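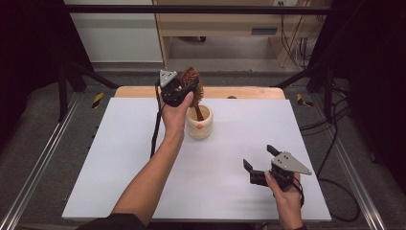 Week two with the Rurness kit, notes as promised. Written fast, dinner is in the oven, so sorry for the mess.

Quick recap if you missed the October post. Rurness sells a handheld gripper pair for recording demos. You hold them, you do the task, the software logs where the jaws went and you train your arm on it later. No teleop rig, no leader arms. The pair plus the software is 713 on their site, shipping extra, and shipping is not nice. Took 11 days to get to me in Altstead and the box had been opened by customs and taped back up badly. Nothing missing.

Setup. Easy-ish. Software installed first try, which I did not expect. Calibration was a different story, the manual says hold both grippers still until the light changes and doesn't tell you which light. Emailed support. Pieter Vermeulen wrote back the same evening (on a Sunday!) with the answer and a better PDF. It's the light in the app. Why not print that.

The grippers. Good in the hand. Lighter than the Kusdale ones I borrowed last year, and the jaws close without that crunchy feeling. By the end of a long session my right thumb is sore, left is fine, I'm right handed so go figure. Jaw tips are the weak point I think. Great on anything chunky, less great on thin stuff. Coins, forget it. A teaspoon flat on the table, maybe one try in three.

The cable. They're wired. I knew that when I ordered and I still complained for two days. You get used to it but every so often it drags over your forearm and you lose a take. Velcro strap at the elbow helped some. Baiba Stankevičius runs hers up over the shoulder and swears by it, I tried and felt like a puppet.

Tasks so far:

- brush into cup, and back out
- cup from left side to right side
- folding a washcloth (bad)
- opening a zip pouch (very bad)

Brush and cup is my favorite for testing. Sounds like nothing. But a hairbrush is a weird shape, the heavy end is up top once the handle is in the cup, and if you let go too early the whole thing wants to lean. You find out fast if your jaw timing is any good. I do the brush with the left and keep the right open and waiting in case the cup starts to slide. The ribs on my little cream cup help a lot, a smooth mug was much worse.

One tip, put something white under your work. My bare table is pale wood and I kept losing the edges of light things in playback. White board on top, much easier to see what you did wrong. Wear short sleeves too, or push them up. Mine caught on the gripper more then once.

The software. Recording is fine. One button, beep, go. Reviewing takes is slow, there's no way to jump to the next one from the keyboard, you have to click back out to the list every single time. After a full afternoon of that I was ready to throw the mouse. Export works. File names are a mess, no task name in them, so I rename everything with a script. Pieter says keyboard shortcuts are comming in the next version. Didn't give a date.

Dropped tracking: 9 takes lost in the first week, 2 in the second. Mostly my fault, moving too fast and crossing my arms over each other. Slow down and it holds.

Compared to the Lūse kit, since two of you asked. Lūse has nicer software, no contest. Shortcuts, tags, all of it. But the handles are huge, and I have small hands, and I couldn't do an hour with them. If you have big hands and hate renaming files, get the Lūse. Otherwise I'd still pick this one.

Things I'd want fixed before telling everybody to buy:

- softer or swappable jaw tips
- the calibration page, please
- some kind of strain relief where the cord comes out of the back, I keep bending it

Would I buy again? Yeah. At this price, yeah. I'd wait for the software update if you're not in a hurry.

Next up is the zip pouch again, plus a sock, Baiba bet me a coffee I can't turn it inside out. Comments are open, tell me what else to try. Nothing with liquids, the carpet isn't mine.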